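Where Does It All Go When You Flush?

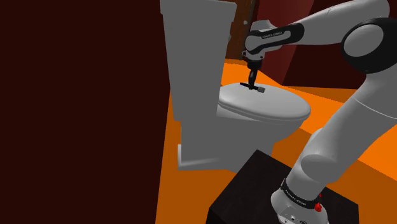
I love this question, and I get it all the time from my niece, who is 7 and asks it right in the middle of dinner. So let's follow the water! First you need to know that a toilet doesn't need a motor to flush. It can be a plain white one standing in the middle of a small room, like the one up there, and all it really needs is water, gravity and a very clever bend in the pipe.

When you push the handle, water rushes down into the bowl. The bowl fills up fast and the water spills over a hump in the pipe behind it. Once it gets going, it pulls the rest along with it (that's the big GLUG you hear). This is called a siphon.

A little water always stays behind in the bend. It's like a plug, and it keeps the stinky air from the sewer out of your house. Hooray for the bend!

After that it's a long ride downhill under the street. In Skikstead, where I grew up, the pipes run 3 miles to the treatment plant. My friend Piroska Szűcs works there, and she told me they have found toy cars, a set of false teeth and once 50 marbles.

At the plant, screens catch the trash, big tanks let the heavy stuff sink, and tiny living things called bacteria eat up what's left. Then the cleaned water goes back to the river.

So please, only pee, poop and toilet paper. Keep your marbles!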